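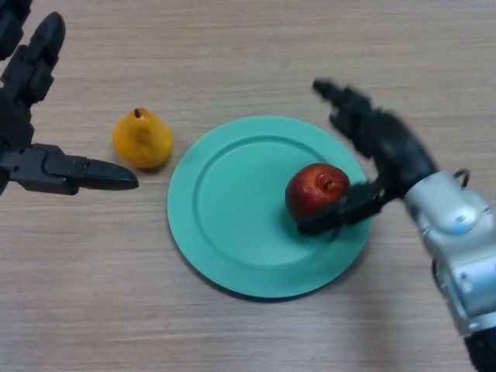 Slide 1: Pear on the table, apple on the plate.

Leave this up while people find seats. Don't say anything about it yet.

Opening. Ask for a show of hands: who has a fruit bowl at home? Keep your hand up if you ate something out of it yesterday. In Dudumton about half the hands went down, and those were people who had signed up for an evening on healthy kitchens.

So I'm going to be a bit of a grouch tonight. You have all read the advice. Put fruit where you can see it and you'll eat more of it. Get a smaller plate and you'll eat less of everything else. Pick a blue or green plate because the color does something to your appetite. I have repeated all three from a stage myself, and I'd like to go back over them.

Point at the slide. Teal plate, raised rim, one red apple over to the right side. According to the plate color people, this is already working on you. Ask: is it? Wait. Somebody will say the apple looks good against it. Fine, I agree, it does. Looking good and getting eaten are separate questions, and the handouts tend to mix them up.

Now the pear. It's right there on the wood, as easy to see as the apple. If being in sight is what counts, the plate adds nothing. If the plate is what counts, we should stop telling people to leave fruit out on the counter. I've heard both tips in the same talk, five minutes apart.

(Drink of water.)

The Willurico kitchen diary. Go slowly, people like a number and stop listening after it. 238 households wrote down what fruit they bought and what they threw away. They logged 2,837 pieces of fruit. I was asked to say the bowl households did better. They did, slightly. They also bought more fruit to begin with, and they were the ones who bothered to buy a bowl. I can't pull those apart and I don't believe the people who say they can. Also, it's a diary. People fib in diaries.

If asked about Cukero plates: I don't sell them, I have no view on the price. It's a plate.

What I'd still stand behind, and it's a short list:
Buy fruit you like. A pear you don't want won't improve by being visible.
Check pears near the stem with your thumb. Yellow skin tells you less than you think, and some kinds hardly change color.
Keep apples in the fridge if you've got more than a few days' worth.
Wash it before it goes out, so there's one less step.

Skip the portion size part if we started late. The Escobar group got it and it dragged.

Back to slide 1 for questions. Someone will ask which one I'd pick. The pear, if it's ripe, and I can't tell that from a photo. Handouts are by the door, and the plate color paragraph on page 3 should be crossed out.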